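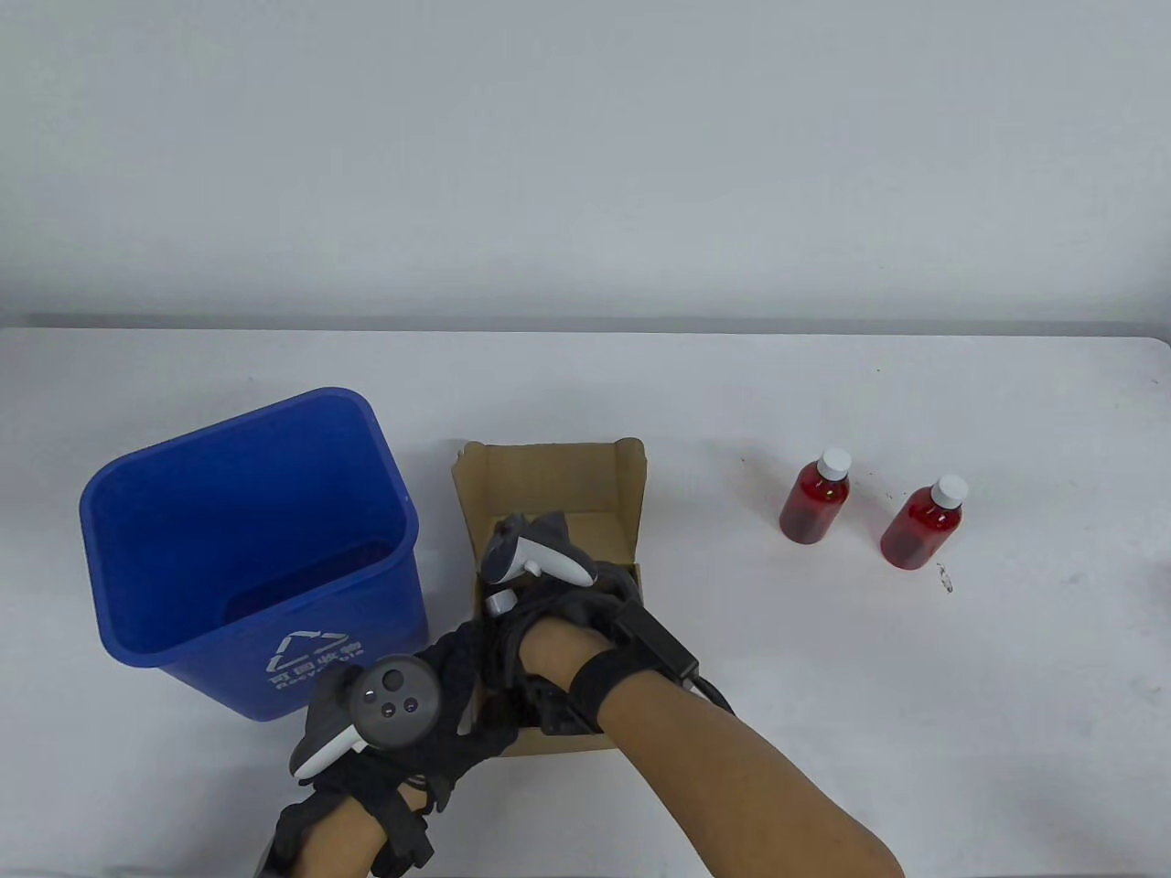 Why didn't the robot just stop when it missed? That question came in from a reader in Castbridge after my last page, and another reader added that their kettle switches itself off when something's wrong, so surely a clever robot could do the same.

I love the kettle point! I've been thinking about it all week. To answer it properly I need to tell you what went wrong with Gimier, and that means starting with gloves.

Posted 5/4/20

Teaching with your hands

Gimier is a robot with two arms. It lives in a workshop in Castbridge run by a company called Shukla, and its job is to tidy a table. It picks up boxes and bottles, and things that can be recycled go in the blue bin.

Now, you could try to teach a robot with a long list of instructions. Move left. Move down. Close your fingers. Stop closing your fingers! It takes ages, and if you shift the box a tiny bit the list is no good any more.

So at Shukla we teach by showing. You pull on black gloves and strap a grey controller to the back of each hand, the sort of thing you might hold for a video game, with a pale ring curving round it. The controllers keep track of where your hands are. Then you do the job yourself, reaching right into the cardboard box or carrying it to the bin, and the computer saves every movement you make. One go at the job is called a demonstration. Gimier learnt from 2,883 of them.

I did a lot of those. My arms ached and I got very bored of boxes.

After all that, the computer looks for patterns. When the box is over there, the hands usually go like this. When it's closer, they go like that. Gimier doesn't understand what a box is for, or that a bottle makes a mess if it tips. It has a picture from its camera, and it has a very good sense of what hands tend to do next.

What went wrong

In November we tried Gimier on a full table for the first time. It had a bin on the left, a box in the middle and two little bottles of red water on the right (I'd used food colouring so the bottles would be easy to see, and I want you to remember that I chose it).

For a while Gimier was brilliant. It moved a box to the bin, then another one. I was just about to make a cup of tea.

Then it reached for the next box and its right hand came down 2 centimetres too far over. That's not much more than the width of your thumb. But the hand landed on the edge of the box instead of going inside, and it kept on pushing. The cardboard folded. The box skidded across the table and hit the bottles, one of them went over, and the cap wasn't on tightly.

I pressed the big red button, and everything stopped. Well, everything except the red water, which carried on towards my notebook.

No one was hurt. We have a rule that people stand behind a yellow line while Gimier is moving, and we were all behind it. That rule was there long before the spill, and I'm very glad it was.

Looking for clues

Finding a fault is a bit like looking for a lost sock. You start with the places where it's easiest to look.

First we checked the arm. Was a joint loose? We asked Gimier to touch a dot on the table over and over, and it touched the dot every time. The arm was fine.

Next we checked the camera. Perhaps someone had bumped it, so that Gimier was seeing the table from a funny angle. We held up a card with black and white squares on it, which is a bit like an eye test for cameras. The camera was fine too.

That left the teaching. And oh dear, that meant us.

We sat down and watched the demonstrations again, starting with the 151 that had been recorded on a full table. It was slow work, but in 11 of them something looked odd. The person's hand went neatly into the box. The saved position said it had gone somewhere else, a little to the right.

It was the strap!

The controller is held on by stretchy bands across the back of the glove. If the glove is baggy, or the bands aren't pulled snug, the controller can slide while you work. Your hand is in one place and the controller thinks it's in another. You don't feel it happen. I certainly didn't, and some of those 11 were mine.

Try it at home

You can feel how this works with a pencil and some sticky tape.

Tape the pencil to the back of your hand so that the tip pokes out past your fingers. Put a coin on the table. Touch the coin with the pencil tip a few times until it's easy.

Now close your eyes and ask somebody to twist the pencil a little to one side. Keep your eyes closed and try to touch the coin again. Your hand goes to just the right place, the same as before, but the pencil tip ends up somewhere else.

(Use a blunt pencil, please. And don't use the good tape if it belongs to a grown-up.)

But it was only 11!

I said this too, quite loudly. How could 11 wobbly lessons spoil so many good ones?

The answer is that most of the 2,883 were done on a table with only a box and a bin. Gimier had far fewer lessons with the bottles out, so each of those counted for more. Imagine you've only been shown how to tie a bow a handful of times, and one of those times the person showing you did it wrong. You might well copy the wrong one.

Gimier can't tell a good lesson from a bad one. It learns from whatever we give it.

Back to the kettle

So why didn't it stop?

Your kettle has a part inside whose whole job is to notice when the water boils and switch off. It doesn't need to be clever. It watches for one thing.

Gimier had nothing like that in its hands. It could see the table, but it couldn't feel how hard it was pushing. To Gimier, a hand going into a box and a hand squashing a box looked nearly the same from above, and we had never shown it what to do when a box starts to fold. When we were teaching, if a box folded we just said "oops" and deleted that go.

My Castbridge reader has spotted the very thing we'd left out, then. A robot needs lessons in the job, and it also needs something simple that says "that's enough".

What we changed

There's a push sensor in each of Gimier's wrists now. If it feels too much force, the arm stops and lifts away, and it won't start again until a person has had a look.

We check our straps before each demonstration. You touch both hands to a mark on the table, and the screen goes green if the controllers agree with where the mark is. If it goes orange you tighten up and try again. I get orange more than I'd like.

The 11 bad demonstrations have gone, and we recorded new ones. We also keep the "oops" ones now, with a label on them, so Gimier has some idea of what trouble looks like.

Bottles get their caps checked. That one was my job, and I've got a pink notebook to remind me.

There's a second Gimier being put together at our other workshop in Nastness, and it will have the wrist sensors from the start. The people there have asked if they can use green food colouring. I've told them to use plain water.

Words you might want

Demonstration: one go at a job, done by a person so that a robot can learn from it.

Controller: the thing strapped to the glove that keeps track of where your hand is.

Sensor: a part that notices something, such as light or heat or pushing.

Emergency stop: the big red button. Never press one for fun, but if you're ever told to press it, press it straight away.

Next time I'm going to answer the question I get most, which is whether Gimier could tidy your bedroom. I've got some bad news about socks.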